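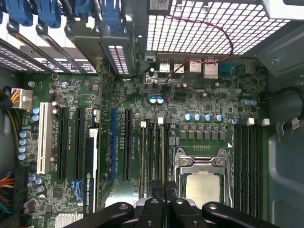

4.2 Choosing the fingers and the wrist camera for the open-chassis tasks

Before we could say anything useful about the controllers, we had to settle a question that we had, a little carelessly, left until late in the project: which fingers to put on the gripper, and where to put the camera that watches them. We had two finger sets to hand. The Stoster fingers are thick and stiff, with a good deal of body behind the tip, and the Plalo fingers are slimmer and give slightly under load. Both fit the same gripper, and both had served us well on the tabletop tasks of Section 3, where there is plenty of air on every side of the part being picked up. The inside of a desktop workstation is a much less forgiving place, and we would like to thank Oksana Tkachuk for insisting, well before the rest of us were convinced, that we compare the two sets there as well.

Every trial began from the same pose, with the gripper pointing straight down over the opened chassis and the fingertips held 14 mm above the tallest part beneath them. From that pose the operator, or the controller in the automatic runs, was asked to carry out one of five tasks: press down a retention clip over the expansion slots, touch the free end of a memory slot latch, grip and release a power connector without pulling it, follow a thin cable without catching it, or hold the top edge of a graphics card. We ran 1,011 trials in all, and we stopped a trial whenever the force reading at the wrist went past 5 N in a direction the task did not call for. We know that this is a cautious limit. It was picked with the price of motherboards in mind, and we have no regrets about it.

Figure 6 gives the view from the wrist with the thicker fingers mounted. We include it because it makes the trouble with clearance much easier to feel than a table of distances would. The two finger bodies, with their round bolt holes, take up much of the lower edge of the image, and everything the operator needs to reach in that part of the board has to be seen past them or between them. The upper part of the view is far kinder. The blue clips over the slot brackets stand out well against the metal, and so does the white top edge of the graphics card, which gave our edge finder something clean to hold on to. We had fewer stopped trials on the clips and the card than on any other targets, with either finger set.

The memory latches were another matter. They are small and white, they sit close to other small light-colored things, and with the Stoster fingers the operator often lost sight of the lower latches altogether during the last part of the approach. Yurii Sydorenko and Daryna Palamarchuk, who between them drove most of the manual trials, both took to stopping short, backing the arm away to have another look, and then coming down again from memory. It works, but it is slow, and it is a habit that no controller of ours has picked up. With the Plalo fingers they did it much less often.

Light turned out to matter more than we had planned for. The large perforated grille at the back of the chassis lets light through as a bright checker pattern, and the automatic exposure of the camera would darken the whole board to make up for it. The thin red-and-black wire pair that loops across the grille in Figure 6 was the hardest thing in the chassis for the cable follower, which kept jumping from the wire to the rows of square holes behind it. Fixing the exposure by hand helped a good deal. Lowering the frame rate so that we could use a cleaner image did not, as the arm then felt sluggish to the people driving it, and they told us so quite plainly.

We also tried moving the camera. Jussara Batista made a bracket that lifts it and tips it toward the fingertips, and for one long stretch in June we were all rather in love with it. The tips were easier to see, and the latches came back into view. Sadly the bracket also struck the side wall of the chassis whenever the wrist turned to reach targets near the edge of the board, so we kept it only for the tasks near the middle and went back to the lower mount for everything reported in Section 5.

In the end we chose the Plalo fingers for the latch and cable tasks and the Stoster fingers for the clips, the card and the power connector, where their stiffness is worth having. Changing sets means calibrating the tips again. Severyn Skoryk wrote the short routine we use for this, which touches the tips to a fixed pin and takes 300 seconds from start to finish, and the Kravchuk controller will not start a trial until it has been run. We did lose one afternoon to a loose bolt that the routine could not detect, so we now check the bolts by hand first.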